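August 28, 2025
Can grasping, planner side. Notes after lunch and on into the evening.

I meant to write this up on Monday and then kept finding one more thing to poke at, so forgive me if it wanders a bit. Larasati has been asking (very patiently!) why the can approach got slower after the July merge, and I finally have something better to tell her than "I'm looking into it."

The short version is that the pre-grasp pose was being computed twice. Prarerus works it out once from the fitted cylinder, and then the old Karetti wrapper, which I truly believed we had switched off, took that perfectly good pose and snapped it to the nearest entry in its grasp table. Most of the time the nearest entry was close enough that you'd never notice. With upright cans toward the back of the table it was off by 15 degrees in yaw, and the planner then had to swing the wrist around to meet a pose that no sensible person would have asked for. Poor thing was doing exactly what it was told.

I found it by accident. I had the logs open for something else and saw two target messages with the same request ID, a hair apart, with different quaternions. I went and got a cup of tea, came back, and they were still different. So I put a print at the wrapper entry point and there it was, cheerful as anything, on every request.

Took the wrapper out of the launch file and replayed the saved requests, all 617 of them. Planning went through on every one that had gone through before, plus a handful of the back-row ones that used to time out. I haven't gone through that handful properly yet. I'd like Eglė to look at them with me, as she wrote the original table and may remember why certain angles were left out. There could be a good reason hiding in there, and I don't want to be the person who throws out somebody's careful work on a Thursday afternoon and finds out in the fall.

Then over to the real arm, which was the fun part. 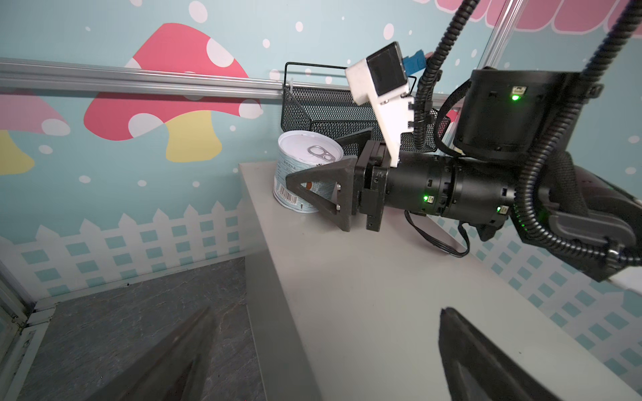 The contact check is the next thing that bothers me. We declare a grasp good when the finger position stops changing and the motor current goes over threshold, and for a soft object that's fine. For a tin can it's much too generous, because one finger touching the side and pushing gives you almost the same current curve as two fingers closing on it properly. I'd been blaming perception for the "grasp OK, nothing lifted" entries, and I owe the perception folks an apology, or at least a pastry.

What I'd like to do is compare the finger opening at contact against the width we expect from the cylinder fit, and refuse to call it a grasp if the two disagree by more than a tolerance we pick from data. It's maybe thirty lines in the state machine. The expected width is already in the message, so we only have to stop throwing it away. I started a branch called width-check and it compiles, which is the nicest thing I can say about it tonight.

On the cylinder fit itself: it's good when the side of the can is in clear view and gets fidgety when a finger covers part of it. The radius wobbles, and then the center wobbles to match, and the approach line twitches on the last stretch. I've frozen the fit once the gripper is inside the standoff distance, so from there in we trust the last clean estimate. It feels a little like closing your eyes before a handshake, but the motion is a lot calmer. Larasati wants a slow filter in place of the hard freeze. I think she's probably right, and I'd be glad if she wrote it, as the last filter I wrote had a sign error that lived for two months.

Small things, so they don't get lost:

The collision model still has the table as one box. Anything standing near the back edge gets its clearance from a wall plane I typed in by hand. It ought to come from the calibration file like everything else.

Wrist camera timestamps are late compared with the joint states. I'm correcting with a constant for now. Yes, I know.

The viewer from Prellholm crashes if you load more than 1,603 waypoints. I found that number the slow way, by halving. Split the file and it's happy.

Replay script now takes a --from argument, so you don't have to sit through the whole set to reach the interesting ones. You're welcome, everybody, and especially me.

For tomorrow: sit down with Eglė and the old table, get a first tolerance for the width check, and run the Mfinanga regression set overnight with the wrapper gone. If that comes back clean I'll merge and delete the Karetti launch entries for good. I've left the branch pushed and the config as I was running it, so if anyone gets in before me, please go ahead and use it.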